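Perguntas frequentes — mensagens temporárias e vídeos curtos na Flornon

Atualizado em 13/07/2023. Juntámos aqui o que mais nos chega à caixa de suporte. Se a sua dúvida não estiver na lista, escreva pelo formulário, respondemos por ordem de chegada.

O que mudou na app?
Separador novo, "Momentos", ao lado das mensagens. Publicações que desaparecem passado um dia. O feed normal continua igual, ninguém perdeu nada.

Preciso de conta nova?
Não. Mesmo login, mesma palavra-passe. Quem entrava com a conta Finesico continua a entrar assim, mas tem de aceitar os termos outra vez (só uma vez).

Quanto tempo pode ter um vídeo?
Até 20 segundos. Mais do que isso a app corta o fim, avisa antes de publicar. Fotografias sem limite de tempo, claro.

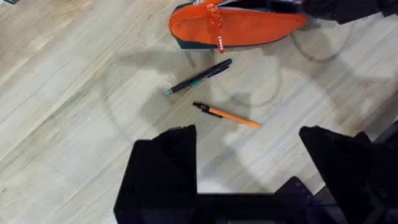
E se eu quiser guardar um Momento depois de publicado? Vá ao perfil, Arquivo, escolha o que quer e carregue em Guardar. Fica só para si. Momentos publicados antes de maio não estão no arquivo, nessa altura a função ainda não existia.

Quem vê os meus Momentos?
Por defeito, só quem o segue e a quem segue de volta. Pode abrir a toda a gente em Definições > Privacidade > Momentos. Contas de menores não têm essa opção.

Posso esconder de uma pessoa só?
Sim. Toque longo no nome, Ocultar Momentos. A pessoa não recebe aviso nenhum.

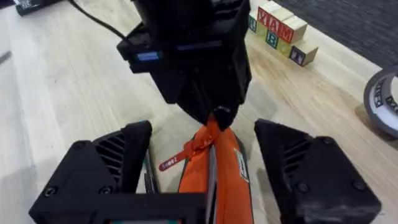
Fecho laranja, de perto

As notificações são demasiadas. Como desligo?
Definições > Notificações > Momentos > Nunca. Se continuar a receber, termine sessão e volte a entrar — às vezes a definição demora a passar para o telemóvel. Estamos a ver isso.

Quantos caracteres posso escrever?
2000 por mensagem privada, 3000 na descrição de uma página. Nos Momentos o texto é curto de propósito e encolhe automáticamente quando não cabe.

Gasta muitos dados?
Depende do que vê. Active a poupança de dados e os vídeos só carregam quando tocar neles. Em wi-fi não faz diferença.
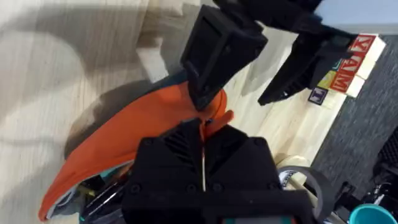 Estojo laranja aberto na mesa

Posso partilhar um Momento noutras redes?
Por agora só na Ulness. Ligue as duas contas em Definições > Contas ligadas. Vai o vídeo e o texto, as respostas não vão. Autocolantes também não.

Quantas contas posso ter no mesmo telemóvel?
Seis. Para trocar, toque longo na fotografia de perfil. Atenção aos rascunhos, ficam na conta onde foram começados e não passam de uma para outra.

Apaguei a conta sem querer, dá para recuperar?
Se ainda estiver no período de espera, sim, basta entrar com os dados antigos. Depois disso não conseguimos, mesmo que nos escreva.
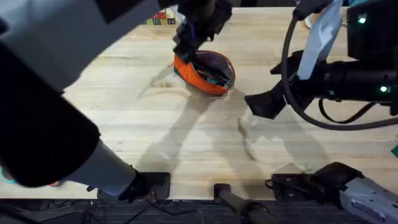

Valente: boas, no meu tablet o separador Momentos não aparece, já actualizei a app e já reiniciei. No telemovel com a mesma conta está tudo bem. É suposto?

Resposta do suporte: é, o separador ainda não chegou aos tablets. Pode ver Momentos no browser entretanto, mas não publicar. Quando houver versão para tablet pomos nesta página.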